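Ristevier tableware: frequently asked questions

Which pieces are in the Morura range?
A rimmed plate, a side plate and a shallow bowl. All three have a matte glaze and come in the same set of colours. Mixed boxes hold 12 pieces; trade cartons hold 144.

Can I put cut fruit straight on the matte glaze?
Yes. The glaze is sealed and food-safe. Acidic fruit such as lemon, pineapple or star fruit should be rinsed off the same day, as juice left to dry can leave a dull ring.

How should I wash whole fruit before serving?
Under cold running water, without soap. Dry it with a clean cloth. Star fruit needs a soft brush along the grooves between the ridges, and the brown edge of each ridge can be pared off before slicing.
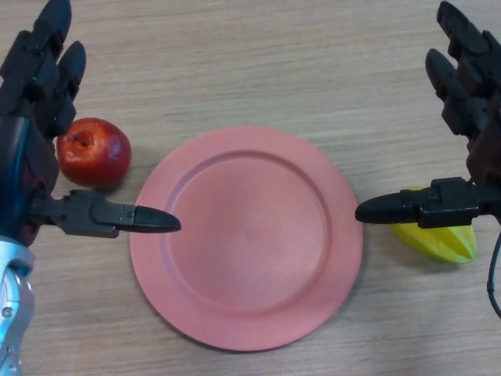
Slice star fruit crosswise, 5 mm thick, and take out the seeds with the tip of the knife. Apples brown faster, so cut them last – or turn the slices in a little lemon juice.

Will the plates mark a wooden table?
The foot is ground smooth, but it is unglazed. Lift the plate when moving it. On oiled wood, use a mat for the first month after oiling.

Are they suitable for the oven?
Up to 200 °C, from room temperature only. Do not move a plate from the fridge to a hot oven.

How do I remove grey cutlery marks?
Use a paste of bicarbonate of soda and water, then rinse. Scouring pads polish the matte surface and the shine is permanent.

Can I order a single replacement?
Yes, while the colour is in production. Write to Armelle Courtois at the Fuvurstead shop and quote the number stamped on the foot.

Last updated 18th February.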